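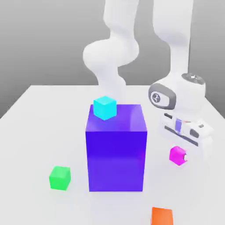
Picture: Forkis project / Zustska, rendered in simulation

Forkis: collection of demonstrations for block handling
Progress report to the Prajapati Fund
Mar 2, 2020

Status of the work

The present report covers the second period of the Forkis project. In the first period we prepared the simulator and the control station. In this period we started the collection itself, and most of the staff time went there. The training of the policy is done by our partner group in Gikthorpe, and their first results are mentioned below only as far as they changed what we collect.

Our plan for the period had 26 tasks. By the closing of this report, 22 of them are collected, checked and delivered to Gikthorpe. The remaining ones are all tasks where a small block must be placed on top of another small block while the large block stands near. They are delayed for the reasons given under "Difficulties". We do not ask for a change of the budget, but we ask for a change in the order of work, and this is described near the end.

What is collected

Every task is a short instruction in words together with a starting layout. The instruction can be, for example, "put the green cube to the left of the purple box" or "take the cyan cube down from the purple box". A human operator then moves the simulated arm until the instruction is fulfilled, or until the operator decides to give up. The recording contains the rendered view, the joint positions, the opening of the gripper and the true positions of all blocks, which the simulator knows without error. The instruction is stored with the recording in the same words the operator has read.

The layouts of the main group have five blocks of different colors on a light gray table. One is a large purple box and the others are small cubes: cyan, green, magenta and orange. In the layout family shown with this report, the cyan cube rests on the top of the purple box and the other small cubes are on the table. We call this family "raised cyan". It was requested by Gikthorpe, whose earlier model had learned to look for every cube at the height of the table and closed the gripper much too low when the cube was standing on something.

The purple box is rendered as partly transparent. In the original proposal all blocks were opaque. We added the transparent material in this period, after a discussion with Gikthorpe about glass and plastic containers, which are of interest to them for the later stage with a real arm. At present the material is used for the large box only. We do not know yet if it has an effect on the result of training, and we would like to be careful here: a comparison needs the same tasks with an opaque box, and these were not yet collected in sufficient quantity.

Starting positions are drawn at random within limits. The small cubes may be rotated, and they may lie near the border of the camera view, so that a part of the cube is not visible. Our first version rejected such layouts. We removed this rule in the middle of the period. A real camera will not always be placed ideally, and the Gikthorpe group prefers that the model meets these cases early.

How the operators work

Five operators took part. All of them are students who are paid by the hour from the staff line of the grant. Each one received an introduction and then a practice set, and the recordings of the practice set are not included in the delivery.

The operator sits before a screen and moves the hand of the simulated arm with a handheld controller. The arm follows with a small delay which we keep on purpose, as the real arm in Gikthorpe will have a similar one. For the gripper there is one button. We tried a version with a proportional trigger, where the fingers close as much as the trigger is pressed, but the operators became slower and the recordings showed many half-closed grips in the air. We went back to the button.

An operator works in blocks of one task. At first we mixed the tasks, with the hope that the recordings would be more varied. The result was more errors in reading the instruction, especially "left" and "right" when the arm was between the view and the target. Now the task stays the same for one sitting and only the layout changes. The operators say that this is more boring but less tiring.

The approach to the cube is the part which differs most from person to person. Some come straight from above and correct the last small distance when the fingers are already beside the cube. Others stop higher, turn the wrist until the fingers are parallel to the sides of the cube, and only then go down. We do not correct these habits. A model trained from only one style was weak when it arrived at the cube in a slightly wrong position – it had never seen how a person recovers from that.

Checking

Each recording goes through an automatic check and after that through a check by eye. The automatic check compares the final positions with the instruction. It also rejects recordings where a block has left the table or where the simulated contact forces go over the limit, which normally means that the fingers were pushed into the table.

The check by eye is done by an operator who did not make the recording. The person answers if the instruction was fulfilled in a way that a reasonable human would accept. This was not in the proposal, and it costs time, but we want to keep it. The automatic check accepted, for instance, cases where the cyan cube was "put on the table" by being pushed over the edge of the purple box. The final position was correct. As an example for a learning system it was a bad one, and Gikthorpe has asked us to mark such cases separately and not to delete them.

Failed attempts are also kept. They are stored in their own folder with a short reason chosen from a list: lost grip, wrong block, collision, time over, given up. The list was longer before. Operators chose differently for the same event, so we joined the similar reasons together.

Difficulties

Occlusion. The arm comes down into the same region where the blocks are, and from the fixed camera its lower part and the large box often hide each other or hide a small cube. For the human operator this is solved partly by experience. For the stacking tasks near the large box it was not solved well. Operators placed the upper cube almost blindly and the share of lost cubes was too high to deliver. We have now added a second camera at the side. The operator can see it, and its view is recorded as well, but it is given to Gikthorpe as a separate stream so that they can train with or without it.

Physics of small contacts. When a small cube stands on the purple box and the fingers touch the top face of the box at the same moment as the cube, the simulator sometimes makes the cube jump. We reduced the time step and changed the friction of the finger surfaces. The jumps are now rare. The smaller time step makes the simulation heavier, and one of the two older computers could not run it at the needed speed. It is now used for rendering only.

Colors in words. The magenta cube was called "pink" by some operators and "purple" by others in their comments, which made confusion with the purple box. The written instructions always say "magenta", and size is now added for the large box ("the large purple box"). The recordings made before this change are not affected, but the comments were, and we corrected them by hand.

Staff time. The check by eye took more hours than expected. These hours were moved from the preparation of the documentation, which is therefore behind the plan.

First feedback from Gikthorpe

The partner group trained a first model with the tasks delivered until the middle of the period. They report that picking a cube from the table is reliable when nothing stands near it. Taking the cyan cube from the top of the purple box is better than before, but the model still hesitates above it and sometimes goes back up without closing the fingers. They ask for more recordings where the operator starts from an unlucky position, and fewer where the hand begins directly over the target. We agree with this and have changed the random starting position of the hand.

Plan for the next period

We propose to finish the open stacking tasks first, using the second camera, and to move the tasks with new block shapes after them. In the proposal the order was the opposite. We also plan the comparison set with the opaque box, with the same instructions and the same starting layouts as in the "raised cyan" family, collected by the same operators as far as they are available.

The documentation of the data format will be sent to the Fund together with the next delivery. The transfer to the real arm in Gikthorpe stays planned for August. For this step we need from the Fund a written agreement that the recordings may be stored on the server of the partner group, and a draft of this agreement is attached to the financial part of the report.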